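Ticket 1208: left finger reads closed when it isn't
Project: Sibiya hand-held gripper (Endmont student robotics club)
Opened by: Abdelghani Abou Zeid
Assigned to: Karine Gagnon
Status: Open, waiting on parts
Opened: Friday, August 9, 2024

Hi Karine! Sorry in advance for the length, I typed most of this while I was testing so it jumps around a bit.

Short version: when I squeeze the Sibiya handle and let go slowly, the width number in Muvano gets stuck. The fingers open back up like they should (I can see them!) but the plot stays flat for a while and then jumps to the right value all at once. It did it on the old laptop and on the new one, so I don't think it's the laptop.

We were trying to record the pick-and-place set for the November showcase and I got 39 demos done before I looked at the plots properly. Yes, I know, I should have looked after the first one. Of those, 8 have the stuck width in them. The rest look fine to me but I'd love a second pair of eyes before we train on any of it.

What I tried first, in order:

Restarted Muvano. No change.

Swapped the USB cable for the short one from the blue bin. No change, and the short one is annoying because you can't reach the far side of the table with it.

Ran the width calibration again, fully open and fully closed, the way you wrote it up on the wiki. It passed. Then it stuck again on the third squeeze, so I guess passing doesn't mean much if the two ends are fine and the trouble is in the middle.

Reinstalled the Dastov firmware, the version from the shared folder. It took forever and I got the same thing afterward. I did write down the old settings before I wiped it, they're in the notebook under the firmware tab.

After that I stopped messing with software and went looking at the fingers themselves. I wanted to know if the pads were touching early, way down low, and holding one side back. They aren't as far as I can tell. With the handle most of the way closed the tips come in close and the gap underneath is still open, and the mesh looks okay on both pads, no threads hanging off that I could find.
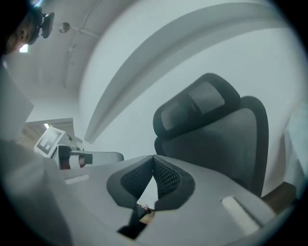 Gripper view with the fingertips nearly together, mesh pads on the inside of both fingers.

So I'm fairly happy about the pads. I ran my thumb down both of them too and neither one felt lumpy or like it was peeling. We did glue the left one in a hurry back in the spring, so it was my first suspect and I was kind of hoping it would be that (easy fix!).

Next I opened and closed it by hand with the handle unplugged, just feeling for a catch. There's a tiny click on the left side a bit before it closes. It's not on the right side at all. I did it a bunch of times to be sure I wasn't imagining it and then made my roommate do it with his eyes shut, and he said left too.

Then I plugged back in and watched the plot while squeezing super slowly. The flat part starts right where the click is. I really think something in the left linkage is slipping on the sensor shaft, so the finger moves but the sensor doesn't hear about it until the slack gets used up. I haven't taken the housing apart. I wasn't sure if that's allowed without you there, and I also don't own a screwdriver that small.

Update, same day, a bit later: I tried holding it sideways and upside down in case it was gravity doing something weird to the linkage. Sideways is the same. Upside down it got stuck less, but I only did a few squeezes that way before my wrist gave up.

Update again: the marker tracking is fine, in case you were going to ask. Position looks smooth in all the demos, even the bad ones. It's only the width.

The bad demos are tagged "stuck" in the spreadsheet and I didn't delete any of them. If you can fix the width afterward from the video somehow then great, otherwise I'll redo them, it's no big deal. Number 37 is the clearest one if you only want to watch one. The flat part is super long and you can see the fingers moving the whole time.

Reply from Karine Gagnon

Thanks for this, and thanks for not opening it up. You're most likely right about the shaft. There's a little set screw on the left side that holds the sensor arm and it has backed out on us before, on the older handle. The click fits with that.

Please don't record any more with Sibiya for now. I can come by the club room and we'll take the left side apart together, it's a good one for you to learn on. Bring the notebook. I have the small hex key, but I'm out of thread locker and I ordered more this morning, so I'm leaving the ticket open until it shows up.

On the demos: keep the bad ones out of training. I'll watch 37 tonight and spot-check a few of the ones you marked as fine. A short stick is easy to miss on the plot if you're zoomed out.

Reply from Abdelghani Abou Zeid

Perfect, I'm around most afternoons! I put a piece of tape on the handle that says DO NOT RECORD so the other team doesn't grab it. I also zoomed in on the first few "fine" ones after reading your message and the second one has a little flat spot I missed, so I've tagged it as "maybe". Going through the others now and I'll add to the spreadsheet as I go.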